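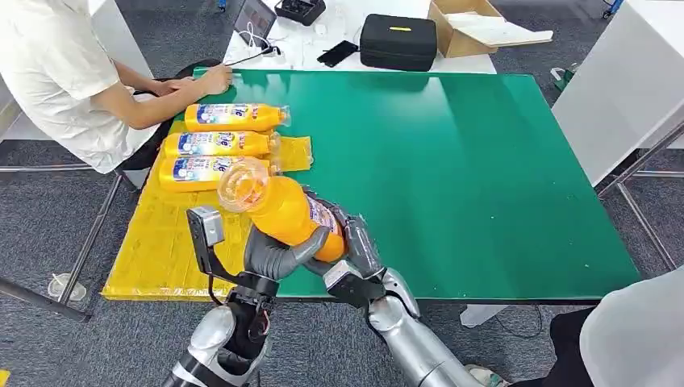 Two-arm bottle task - does the reset order change the success rate?

Posted by Hòa Giáp

Trying to reproduce the Wornham handover result with bottles. They report that shuffling where objects start matters more than adding episodes. Setup on our side is a humanoid with two multi-finger hands, green table, yellow sheet on the left, four orange bottles of the same kind. Policy trained on 371 teleop episodes. Gets 73 percent on the starts it trained on, then falls apart when we turn the bottles so the caps face the other way.

What I can't work out is whether this is a grasp problem or a vision problem. Clear plastic might be part of it, wrist views get glare off anything shiny. Same model, same seed, same lights as far as I can tell. I read the paper twice and they dont say how they picked start poses. Do I collect more or change the resets first? Would like to decide before Friday.

We use cookies to remember your settings and measure traffic. By continuing to browse you accept our cookie policy. Accept / Manage

Rochelle Tuhiwai

Change the resets first. Had the same thing on the Pandosano arms last October. Our person doing resets put everything back the same way every time, caps one direction, spacing nearly identical. Model learned the layout.

What worked for us - print a list of start poses before the session and follow it, even when it's annoying. Cap direction, row or column, which bottle is nearest, how far over the sheet.
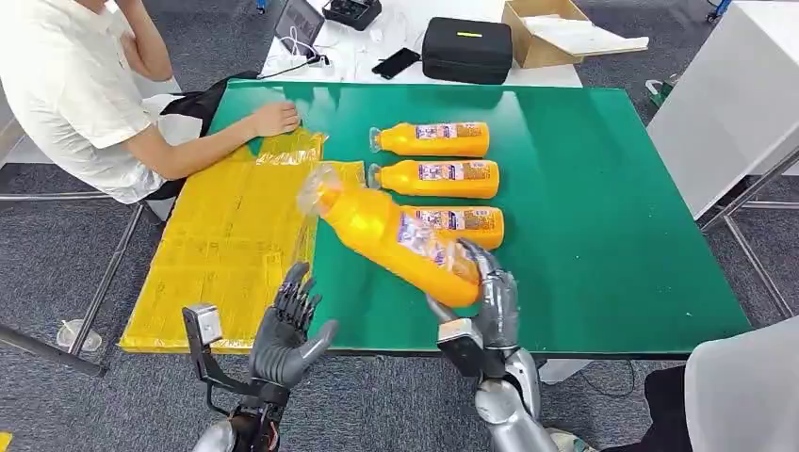

Then hold out one orientation completely and test on that. If grasps fail with the hand in the right spot, it's your grasp. If the hand goes to where the cap used to be, it's vision or just memorized layout, and more episodes of the same kind won't fix it. We did 80 new episodes with the list and that beat everything we'd collected before. Small test though, wouldn't publish on it.

On glare, mask one wrist camera at eval and see if the number moves. Takes an hour maybe. Also log the failures by type, not just pass/fail, otherwise you'll be watching video all over agian.

Jutberg

what she said about resets. also check your action chunk length, ours was too long and the second hand closed early. try 5 seeds before you beleive any number, 73 on one seed could be anything. havent read the Wornham one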